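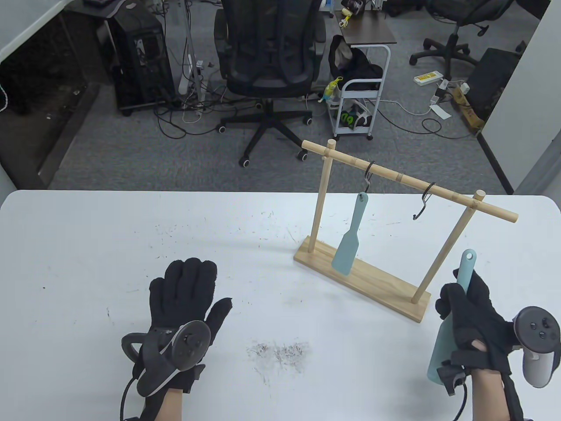

木のスタンドと、フックに掛けた淡い青緑のヘラ

当サイトではCookieを使用しています。 同意する 設定

お菓子教室Sfeirについて

はじめまして、主宰のサミラ・アブー・ジャウデ(Samira Abou Jaoude)です!ズルトポート(Zultport)の坂の途中、もとは時計屋さんだった建物の1階で、焼き菓子を教えています。開いてから11年、最初の生徒さんは向かいに住むウィダドさんひとりだけでした(今では講師として、毎週メレンゲのクラスを任せています)。

教えているのは、セモリナのケーキやデーツ入りのクッキーなど、私が祖母の台所で食べて育ったものばかり。はかりは使いますけど、生地のかたさは最後は手ざわりで覚えてもらいます。ここがいちばん楽しいんですよね。失敗した分もみんなで食べちゃいます。 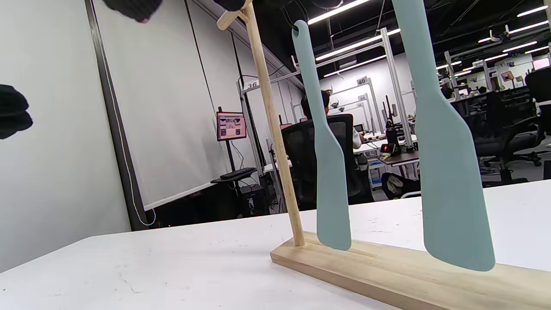
クラスのこと

1クラス3人まで。おしゃべりしながらだと、私の目が届くのはそのくらいなんです。入門は全17回で、途中のお休みは翌月に振り替えられます。粉や道具はこちらにあるので、エプロンだけ持ってきてくださいね。

経理と予約の電話はタレクの担当です。声は低いけど怒っていません(笑)。5月は仕入れの旅でブラスネス(Brusness)の製粉所へ行くので、教室は2週間お休みします。

見学

焼き上がりに合わせて来ると味見ができますよ。お車の方は裏手の砂利の駐車場へどうぞ。入り口が狭いので、バックで入れるほうが楽です。

シェア 17 コメント 2
サイト内検索 キーワードを入力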